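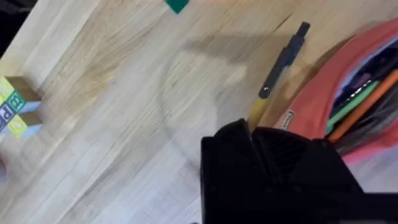
Progress report, second quarter
Data collection practice, Plindville and Clirnomberg sites

The revised operating rules took effect at both sites in April. Operators logged 2,379 episodes of tabletop handling, including pens and pencil cases. Of these, 149 were rejected at review, 109 of them for motion blur in the wrist view.

Rule 4 now sets a speed limit for the approach phase. Rule 7 requires the stop button to be tested at the start of each shift. Clirnomberg missed 22 of these tests in April and none in May or June.

The Valdovinos audit left one finding open: object lists are not versioned. Zumivlow will supply the template in July. Spending is within budget. No change to the schedule is requested.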